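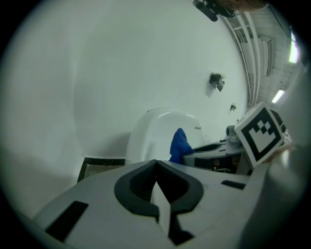
Photo: Keegan Mahuika

How to Sharpen a Kitchen Knife on Water Stones

By Keegan Mahuika
Filed under: Kitchen, Tools
3,424 views

This guide covers a plain Western-style chef's knife with an even bevel on both sides. It also works for paring knives and most utility knives. It does not cover serrated knives, single-bevel Japanese knives or scissors.

Plan on half an hour the first time. After a few rounds it goes faster.

What you need

A 600 grit stone
A 3,000 grit stone
A flattening plate, or a flat tile with coarse wet/dry sandpaper
A damp dish towel or a rubber stone holder
A bowl of water
A permanent marker
An old newspaper or a sheet of printer paper for testing

I use a two-sided Pramberg stone with 600 on one face and 3,000 on the other. Separate stones are fine. If your knife is chipped or has a broken tip, you will need something around 220 grit first, and that is a different job.

Step 1: Soak the stones

Check the instructions that came with your stones. Many softer stones need to sit in water until they stop giving off bubbles, usually 10 to 15 minutes. Others are "splash and go" and should only be wet on top. Don't soak a splash and go stone. Some of them crack or come loose from their base.

Step 2: Set up

Fold the damp towel flat and put the stone on it near the edge of the counter, short end toward you. Push on it from the side. If it slides, wet the towel a little more or get a rubber holder. The stone should sit low enough that your forearms angle slightly down. On a high counter, a low step stool helps.

Keep the bowl of water close to your non-dominant hand.

Step 3: Mark the edge

Run the marker along the bevel on both sides of the blade, from heel to tip. The ink shows you where the stone is touching. If it comes off only near the spine side of the bevel, your angle is too low. If it comes off only at the very edge, your angle is too high.

Step 4: Find the angle

Most Western knives are sharpened at 15 to 20 degrees per side. To get close without a gauge, hold the blade straight up on the stone (90 degrees), tilt it halfway down (45), then halfway again (22). Go down a touch more from there.

My everyday knife is an old Walczak, and it came with a wider edge than I like. I took it down to 17 degrees over several sharpenings. You don't have to change yours. Following the bevel that's already there is easier.

Step 5: Sharpen the first side on 600

Hold the handle in your dominant hand with the edge facing you. Rest two or three fingertips of the other hand flat on the blade, just behind the edge. Keep them off the edge itself.

Push the knife away from you with light pressure and pull it back with a little more. The pressure goes on the stroke where the edge trails. Work one section at a time, starting at the tip, and move your fingertips along as you go. Near the tip, lift the handle slightly so the curve of the blade stays in contact.

Add water when the surface looks dry. Leave the gray mud where it is. It helps with the cutting.

Step 6: Check for a burr

After a couple dozen strokes per section, stop and wipe the blade. Draw your thumb lightly from the spine out past the edge on the side that was facing up. Never run it along the edge. You are feeling for a thin, rough lip of metal. It should run all the way from heel to tip. If there's a gap, go back and work that section.

Most people quit too early here. A very dull knife can take 100 strokes or more on the first side.

Step 7: Switch sides

Turn the knife over and repeat until the burr has moved to the other side. You can change hands or keep the same hand and turn the edge away from you. I keep the same hand. My strokes are worse with my left, and the second side used to come out uneven.

The second side usually takes less time than the first.

Step 8: Move to 3,000

Rinse the blade so you don't carry coarse grit onto the fine stone. Use the same angle and the same strokes, with less pressure. Ten to fifteen strokes per section on each side is enough. Finish with a few very light strokes, alternating sides each time, to take off what's left of the burr.

Step 9: Test it

Hold a sheet of paper by the top edge and slice down. The knife should go through without catching. If it snags in one spot, that spot probably still has some burr on it, so give it a few more alternating strokes. A ripe tomato is also a good test. The blade should break the skin with no push.

Step 10: Clean up and flatten

Wash the knife with soap and dry it right away. Rinse the stones and draw a pencil grid across each face. Rub them on the flattening plate under running water until the grid is gone. Let them dry on their side in open air for a day before putting them away, out of direct sun.

How often

For a home cook, every two to four months. A few passes on a honing rod once a week will stretch that out. I use a ceramic one from Waritz, but a fine steel rod does the same thing.

Glass and stone cutting boards will dull the edge in a single meal. Use wood or soft plastic.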